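Regional instrument sharing: what the pilot showed
Speaker notes, science policy session, afternoon block

Slide 1. Title
Introduce the co-authors: Roxana Villca (data), Hernán Cusi (technical standards), Cecilia Amoah (finance). I am Deisy Puma and I ran the coordinating office. Questions at the end, except on definitions, which people should raise as we go.

Slide 2. The problem
Public research equipment in the region is bought through individual project grants. The grant pays for purchase and installation. It rarely pays for maintenance after the project closes. The result is a stock of instruments with short funded lives and long physical lives.
Ministries have answered with new buildings. The pilot asked a narrower question: can existing instruments be opened to outside users under a common set of rules, without moving them and without changing who owns them?

Slide 3. Structure of the pilot
The program is called Simeo. It joined 5 host institutions under one access agreement. Each host kept title to its equipment and the right to refuse a booking on safety grounds. Each host gave up the right to set its own price for outside academic users.
Bookings went through a single office. The booking software was Clelteo, configured by Fredy Mosquera. Say clearly that the software was the cheap part. Most of the first year went into the agreement text.

Slide 4. What was listed
222 instruments in the register at launch. Read the inclusion rule aloud: working at the time of inspection, named operator, written procedure, current safety certificate where one is required.
Microscopes, spectrometers and sample preparation equipment made up most of the list. Computing was left out. It has a separate allocation process and separate legal terms.

Slide 5. Access rules
Three user classes: host staff, outside academic, outside commercial. Host staff have priority for half of the bookable hours. The other half is open to all classes in order of request.
Commercial users pay full cost. Full cost means operator time, consumables, service contract share and depreciation. Outside academic users pay operator time and consumables only.
Pause here. The depreciation line is where most finance offices disagree, and Cecilia's backup slide has the method if asked.

Slide 6. Demand
The median request was for one working day. Requests were concentrated on a small group of instruments, and a large part of the register had no outside bookings at all.
Two explanations, and the data cannot separate them. First, some instruments have no demand outside the host. Second, potential users did not know what the instruments could do. Roxana's survey supports the second for early-career staff, but the response rate was low. Do not overstate it.

Slide 7. Operators
Main constraint throughout. An instrument with no trained operator is unavailable whatever the register says. In February the office had to suspend bookings at 2 hosts after operator contracts lapsed between budget periods.
The fix was a bridging fund, capped at 100 operator days a year across the program. It covers short gaps. It does not replace a permanent post, and the host has to show that a renewal is in process before it can draw on the fund.

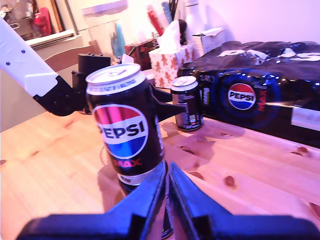 Gu, the training scheme, was added after the suspensions. It pairs each named operator with a deputy from a different department. Deputies are certified on one instrument at a time, and certification expires if the deputy has not run a session within the year. Hernán wrote the test procedures. They are available on request and can be reused with credit.

Slide 8. Cost recovery
Income covered consumables and operator time for outside users. It did not cover service contracts. No reasonable academic price would have done so.
The policy point: shared access reduces duplicate purchasing. It should be funded as infrastructure. Treating it as a revenue source leads hosts to favor commercial bookings, and the academic half of the schedule shrinks.

Slide 9. Next phase
Brisus is the proposed successor. Changes from the pilot: service contracts negotiated jointly, operator posts funded outside project grants, and an annual check of the register with removal of any instrument that fails the inclusion rule.
Still open: liability for samples damaged in transit, and ownership of data left on host machines. Legal drafts exist for both. Neither has been agreed.

Slide 10. Contacts and documents
Leave this slide up during questions. The agreement text, price method and register template are in the session folder.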